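Ider Community Help > Shopping and Local Gifts

Returning a gift bought at the Starkgate makers market

Posted by Siriwardena Household

We purchased a hand-thrown serving bowl at the Starkgate makers market in February as a retirement gift. The recipient already owns a similar piece by the same potter and would prefer a different glaze. We have the paper receipt but no gift receipt. The market office did not answer by telephone. Is an exchange permitted, and should the request go to the market or to the seller?

Replies (2)

Pillau Gift Desk

Exchanges are handled by the individual seller. The market rents the stalls and does not hold stock or payments. Please proceed as follows:

1. Locate the stall number on the receipt. Stalls 1 through 61 are in the main hall — higher numbers are in the courtyard.

2. Write to the seller at the address printed under the stall number. State the date of purchase, the price paid and the glaze preferred. Most sellers at Starkgate accept exchanges within 18 weeks, provided that the piece has not been used.

3. Pack the bowl in its original box, with a copy of the receipt, and keep the original.

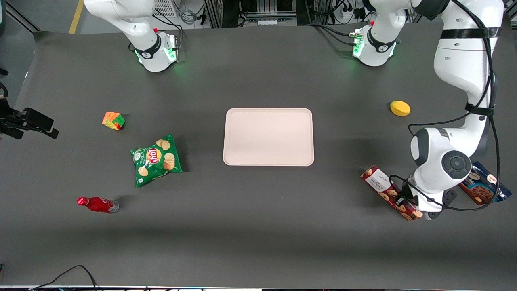
4. Allow 2 weeks for a written reply before contacting the market office again. Personalized or engraved pieces are excluded from exchange.

Starkgate Regular

I had the same thing with a cutting board. The seller swapped it at the stall in a couple of minutes and did not ask for the box. Go before noon, as the courtyard sellers pack up early.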